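Two-arm bench, equipment and budget - progress report, September 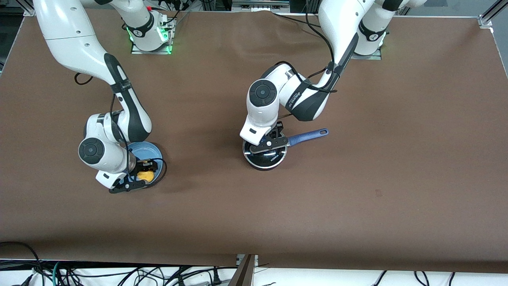 Bench at Pliltstead. One gripper down in the blue bowl, the other on the rim of the frying pan.

Short one this time, ordering window closes soon and we need your ok on a couple of lines.

Where we are. Both arms mounted and powered, kitchen tasks started. Bowl and pan work is taking most of the bench time, as planned in the Skuven proposal. Lids and cups next.

Spent so far: 60 percent of the equipment line. Most of that was the arms and the mounting plates. The frame came in under quote, the difference went to shipping, which did not.

Still to buy:

Spare gripper fingers, 10 pairs. Niletti has them in stock. We budgeted for fewer but the pads wear faster on pan rims than on plastic.

Cable management. Trays, sleeves, ties. Not in the original budget, should of been. There is a lot of cable on the floor side of the table and more hanging off the arms. Cheap fix, want to do it before any more gear goes in.

Replacement table covering. Brown is fine, same again. The current one has a stain and some wrinkles, low priority.

Second compute box. Two quotes in, Nyitrai is lower but lead time is 18 weeks. Niletti dearer, ships right away. We would rather pay the extra - waiting pushes the lids and cups work past the end of the grant period.

Asking for:
- approval to move money from travel to equipment for the compute box (2 trips dropped, both can be done by call)
- a yes or no on the service contract for the arms. Warranty runs out before the project does. Quote attached seperately.

Not asking for a third arm this round. It was in the early plan, parking it until the pan tasks are written up.

Risks: lead times mainly. Also bench space if the second box has to sit under the table with the rest of the wiring.

Full spend sheet goes up Sunday night. Receipts are in the shared folder, the shipping one is still missing, chasing it.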